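We use cookies to make this site work and to see which pages get read. Accept / Manage

Sorting and storing foam shape blocks on a board

By Lawal Ekpo, December

Quick one. People keep asking how I set up the shape block table at Jusow, so writing it down before the doors open.

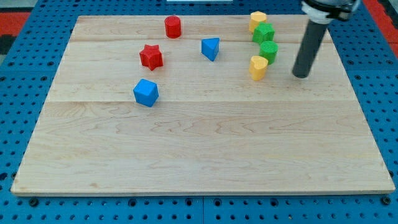

You need: a flat board, a set of small foam-type shapes, a tub with a lid, a damp cloth. Done. Mine cost nearly 600 less than the play table in the catalogue, and it's a plank of wood.

The board

Pale wood is best. Colours stand out on it, even for the little ones who are still learning which is which. Maple if you can get it, but any light, smooth board will do. Two or three planks joined side by side is fine, just run your hand along the seam first. If you feel a lip, sand it. Shapes won't stand up on a lip.

Sanding: medium paper, then fine, always along the grain. Wipe the dust off. Then a thin coat of oil that's safe for food, leave it 24 hours, another thin coat. Thin! I did the first one at Oyewole far too thick and it stayed tacky for days.

Knots and dark streaks, leave them. Children like them. One boy parks everything on the knots.

Don't screw the board down. Lay it flat on the table so you can lift it off for cleaning.

Putting the shapes out

Eight is plenty. I started with the whole tub, 143 pieces, and it was chaos, nothing got looked at. Now it's 8 at a time and I swap them after lunch.

Mix the shapes and repeat the colours. So a red cylinder and a red star together, then a blue triangle. You want same colour, different shape, or the sorting is over in ten seconds.

Put them all towards the far side. Leave the near half bare. That's the working half, where things get moved to. If you spread shapes over the whole board there's no room to make a group and they end up on the floor.

Don't line them up either. Scatter. A few standing, a few lying flat. Stars are happier flat on their face, cylinders stand up fine on their own.

What to do with them

Start with colour. "Can you bring me the red ones?" Then put them back and do it by shape. Then the harder one, which ones have a point?

Older ones can do it eyes shut, by feel. Cylinder is easy. Star is easy. Triangle takes longer than you'd think.

Stop when they've had enough. Five minutes is fine.

Cleaning

Foam marks easily. Warm water, tiny bit of washing-up liquid, squeeze, dry on a towel. Not on the radiator, they curl. The board just gets the damp cloth, never soak it or the joints will open up.

If a shape has a bite out of it, bin it.

Storing

Tub with a lid, shapes in dry. Board on its long edge against a wall, indoors. The Bement one lived in a shed over one winter and warped so badly the cylinders rolled off it. Had to plane teh whole thing.

Re-oil when the wood starts looking dull. Twice a year for me, yours may differ.

Will add the cutting sizes for the Drivport board when I find the bit of paper.

Contact | Copyright Lawal Ekpo | Back to top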